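Drawer episodes, two-arm table - June 28, 2022

Moved on to the wooden cabinet today, finally! The tray stays parked on top for now, and I'm only collecting on the lower drawer.
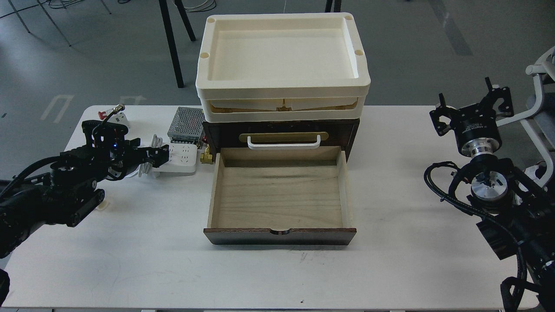 Where we are

87 good episodes on the drawer, 14 thrown out. Most of the bad ones were me being lazy on the leader arms and dragging the front panel sideways until the whole cabinet turned (it's lighter than it looks, and that white tabletop is slippery). I've been squaring it up by eye between takes, and I think a bit of wobble in the start pose is good for us anyway. The Zaker run was far too tidy and the policy fell apart as soon as anyone bumped the table.

Things I changed

Pulling from the finger notch now, with one fingertip over the top edge. I tried pinching the panel first and it worked maybe half the time, so those takes are tagged "pinch" and I'd leave them out of training.

Slower closes. The logger was dropping frames on the fast ones - episode 2077 has a nice big hole in it if anyone wants to look.

Power strip and supply are still on the left side of the table. The left arm gets close to them on the way home, so please start it a little higher than you think you need to!

Still to do

Fokedier wants 342 episodes before we train anything, and I'd like a good chunk of those to start with the drawer half open. Then the tray: lift off, set down, put back. Both arms for that one.

Also need to ask the Clundden folks which label format they settled on, mine still has the old field names.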